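Spice Shelf Reset: Your Questions

The Pirkonholm kitchen group has been sorting seasonings every January for years now, and the same questions keep landing in my inbox. I love getting them! These are the ones that come up most, with what works in my own kitchen.

Where do I even start?

Take everything out. All of it, even the jar you're sure you know about. Put the lot on a table with a wipeable top, along with a couple of cloths, a bin or two and a small bowl for whatever you end up tipping out. Red caps, yellow caps, tall ones, short ones, it doesn't matter yet. You just want to see what you own.
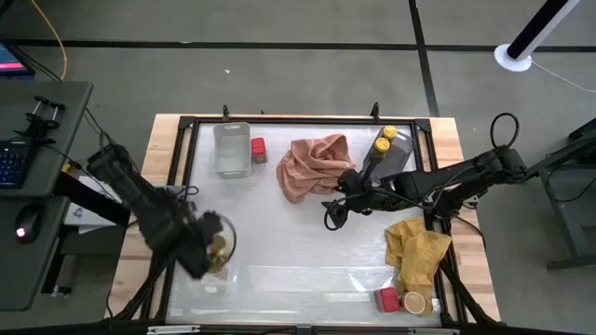 How do I decide what stays?

Open it and smell it. Ground spices fade first, and if your cumin smells like a cardboard box it's time to let it go. Whole spices hang on much longer. Blends with seeds or fried onion in them can go stale or a bit oily, so taste a pinch before you put them back (this is the fun part, bring crackers).

Should I move everything into matching jars?

You can, and it does look lovely. I did it once with the 40-piece Castar set and had a great afternoon, then spent a month mixing up paprika and cayenne. Now I keep blends in whatever they came in and only decant the plain spices.
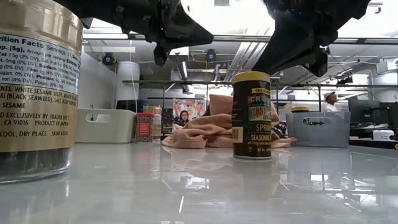
Labels are the big reason I stopped decanting blends. Once the original jar is gone you lose the ingredients, and that matters a lot if you're feeding someone with a sesame allergy. A seaweed blend can list white sesame seeds and black sesame right next to the kelp powder, and you'd never want to be guessing about that at dinnertime. If you really must decant, photograph the back label first and write the allergens on the new jar.

Bins or a rack?

Bins, every time! I tried the Nigam rack and it was fine for little jars, but anything wide had to live somewhere else. With a bin you pull the whole thing out, find your jar and slide it back. One with a handle opening in the front is especially nice on a high shelf. My Osel bins hold 2 rows of small jars each, and I put the big, heavy jars beside them so I'm not lifting all that glass.
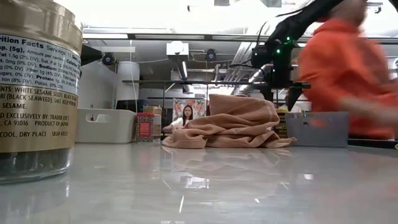 Nisha Upadhyay wrote in to say she sorts by meal instead, with one bin for breakfast, one for soups and one for rice and noodles, and that her kids can now find the popcorn toppings without shouting for her. I tried it for a week and I'm completely sold on the soup bin.

How do I clean sticky jars?

Warm water and a drop of dish soap on a cloth, then a second cloth to dry. Keep the lids on and go gently over paper labels. Shelves get the same treatment before anything goes back.

Can I store spices over the stove?

Please don't, the heat and steam are hard on them. Any cool, dry cupboard will do.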